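3 comments | Share

Larnovach lets 681 flats, and its lettings manager says most delays begin with references. "We need two payslips and a landlord's letter. Half the files arrive with one." 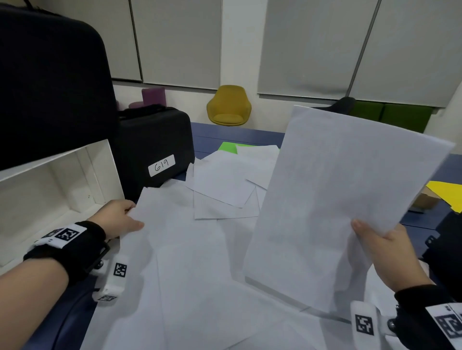
Loose sheets on a blue tabletop.

Applications go through Rasura, which holds 3,270 records. Deposits are capped at 1,000 - lower for studios, where the figure is 600. 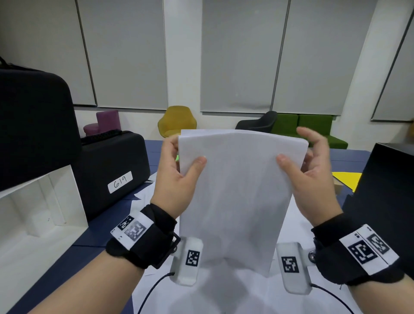
The manager expects the Fluvik block to open to tenants in March. "Viewings are by appointment, and the rent is fixed for the first year," she said.

We use cookies to improve this site. Accept | Settings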